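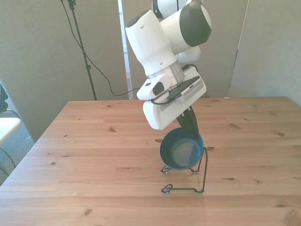 A robotic arm reaches down toward a wooden table.

The Slow Business of Growing Peonies From Seed

Most gardeners buy peonies as bare roots in the fall and expect flowers by the second or third spring. Padmavathi Kurup sows hers. Last year she put in 279 seeds, and 72 have sent up a leaf so far.

"The first year you get a root and no top," she says. "People throw the pots out at that point."

Peony seed needs a warm spell, then a cold one, before it shows any green. Kurup keeps hers in damp vermiculite at room temperature until the roots are an inch or so long, then moves the bags to the refrigerator until January. Seed sown straight outdoors does the same thing on its own schedule, though mice take a share.

Her best plant is a single pink she calls Flallholm. It took 8 years to go from seed to a clump worth dividing. The stems hold up in rain, and the foliage stays clean into September.

Wenceslao Medina, who grows peonies for cutting, has a trial row of Flallholm next to his older doubles. He likes the color but wants more petals. "Singles drop fast in a vase," he says.

Kurup plants seedlings out in their second spring, a foot apart, in full sun and soil that drains. She waters the first summer and feeds lightly after that. Plants with weak stems go on the compost pile once they have bloomed twice.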